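The Folding Gospel

I have now been told by three separate people that I fold my tea towels wrongly. The first was my sister. The second was a leaflet that came free with a set of Trusus drawer dividers. The third was a young man at a dinner in July who had paid £78 for an online course in household order and wished, over the cheese, to pass on its benefits.

The claim, as I understand it, is that cloth should be folded in thirds, then in thirds again, and stood upright in the drawer like files in a cabinet. Do this and you will see everything you own at a glance. You will stop buying more. You will save, according to the leaflet, 40 minutes a week. I should like to know who timed it. I have tried to think of any week of my life in which I spent 40 minutes on tea towels and I can't get past six, and that includes the week the washing machine leaked.

Doina Popescu, who lives below me and is a better housekeeper than I will ever be, did it faithfully for a whole winter. She bought the Omus boxes, the small ones with the lids, and she did the lot: napkins, cloths, pillowcases, even the dusters. I asked her how it had gone. She said the drawers looked very nice and that she had started drying her hands on her apron so as not to disturb them.

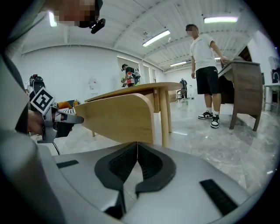
There is something to be said for a table with just a bottle on it and a bit of striped cloth left bundled up wherever it was last put down. I know where mine is. It will be picked up again before the day is out, and between now and then I cannot see what it gains from being turned into a small neat brick. A cloth is the one thing in a kitchen that does its job perfectly well crumpled. Plates have to be stacked or they break. Knives need a place of their own for obvious reasons. Cotton doesn't mind.

The answer I usually get is that it isn't about the cloth, it's about the habit. Fold the small things and the large things will follow. I have heard this said of making the bed, of cold showers and of getting up at five, and the people who say it have generally got something to sell. The Madigan catalogue, which still arrives for the previous tenant, has a folding board in it. It is a hinged piece of plastic for people who can't manage a shirt. I counted four pages of baskets before I reached a single thing that might go in one.

I will grant them sheets. A fitted sheet stuffed into a cupboard is a nuisance to everyone who opens the door, and I have been grateful in other people's houses for a pile that stays a pile. Tablecloths too, if you iron them. I don't.

But the rest of it looks to me like work invented to fill up the time saved by machines. My grandmother had some 60 pieces of linen and boiled the lot on a Friday, and she folded in half, and in half again, and went to sit down.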